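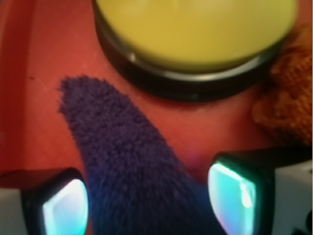
Yellow-green disc with its black ring, on the red surface.

Hello both, a quick catch-up on the Enenlow neighbourhood policing pilot as we reach the end of October.

The main thing is that the evening drop-ins are up and running. We've held 18 so far, mostly in the old shop unit on Berkamico Road, and over 70 residents have come through the door. I'd hoped for more from the flats, and Karthik Bepari is going round with leaflets again before the next one (in Bengali this time, which we should have done at the start!).

Complaints about stop and search are still the hot topic. Magdy Filali has sat in on two of the officer training sessions and thinks the role-play bit works well – the legal refresher drags, so we're cutting it to 45 minutes and giving people the rest to read at home.

Money is fine. We're a bit under on travel and a bit over on room hire, and I'd like to move the one to cover the other if you're happy with that.

Still stuck: the data-sharing agreement. The force's legal team has had our draft since summer and I've chased again. Without it I can't give you the repeat call-out figures I promised, sorry.

Next up is the youth panel, 6pm start, pizza included.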